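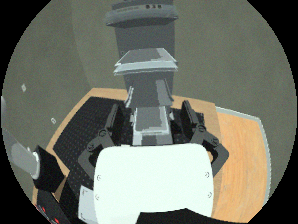
Simulation group reports first results on wrist-view policy testing

Members of the institute will be aware that the manipulation laboratory at Stodville has spent the past year asking a practical question: how far can a simulated workbench be trusted when a grasping policy is being compared with its rivals? The group has now completed the first stage of this work, under the project name Dratia, and a short account is given here ahead of the full technical report.

The usual way to compare two policies is to run both on a real arm, many times over, with an operator resetting the table between attempts. The method is sound but slow. It also ties up equipment that other groups need. Simulation offers a quicker route, provided that a policy which does well in the simulator also does well on the bench, and that a poor one does poorly in both. The Dratia study set out to measure how closely the two rankings agree.

The rendered view that accompanies this item is of the kind supplied to the policy during a trial. It is taken from the wrist, with the body of the gripper at the bottom of the circle and the two fingers open on either side of a tall grey object. The circular field with black corners forms part of the policy's input and is passed to it unaltered.

Method

Niall Lennox, who leads the study, chose to work with policies that had been trained only on real recordings. None of them was given simulated pictures during training. This makes the test a harder one for the simulator, which must produce views close enough to the real ones for the policy to behave in its normal manner.

Each policy was given a written instruction and a starting arrangement of the table. It then had a fixed period in which to complete the task. Scoring was carried out by a script that read the position of the objects directly from the simulator, and partial credit was given where the gripper reached and held the correct object but did not place it. The same scoring rules were applied by hand to the trials on the real bench.

In all, 556 simulated trials were accepted for analysis. A further 40 trials were carried out on the physical arm at the Cloment building. The difference between the two totals reflects the time needed for physical work, and the report treats the real results with suitable caution for that reason.

Results

The ordering of the policies in simulation matched the ordering on the bench in all but one case. The exception concerned two policies whose scores were close together in both settings, and the group does not regard the reversal as meaningful at the present sample size.

Absolute success rates agreed less well. Scores in simulation were on average about 10 percentage points lower than those obtained on the arm. The gap was widest for tasks in which the fingers had to close on a narrow part of an object, and smallest for simple pushing tasks. The group therefore advises that simulated scores should be used for comparing policies, and should not be quoted as a forecast of performance on real equipment.

The wrist view proved to matter more than had been expected. When it was withheld and the policies were left with the fixed room camera alone, most of them still moved towards the correct object, but the final approach became unreliable. Restoring the wrist view brought the scores back to their earlier level. Changes to the texture of the table and the background wall had a smaller effect, though one policy showed a marked dislike of darker surfaces and will be examined separately.

Limitations

The simulator treats all objects as rigid. Cloth, cable and soft packaging are outside its scope, and no claim is made about them. Contact between the finger pads and curved surfaces is also simplified, and Dr Lennox considers this the most likely source of the shortfall in grasping scores. The lighting model is basic, and shadows under overhanging parts tend to be harder than those seen on the bench.

Next stage

The second stage of Dratia will add drawers and hinged lids, and will repeat the comparison with a larger set of physical trials. The Dalgleish laboratory has agreed to run a share of these on its own arm, so that agreement between sites can be measured as well as agreement between simulation and bench. Table layouts and scoring scripts will be released to partner groups together with the technical report.

Groups wishing to submit a policy for the second stage should apply through the Stodville research office by Tue 1 November. Applications should state the camera views required, the control rate and the form of instruction the policy accepts. Each group may enter up to 2 policies.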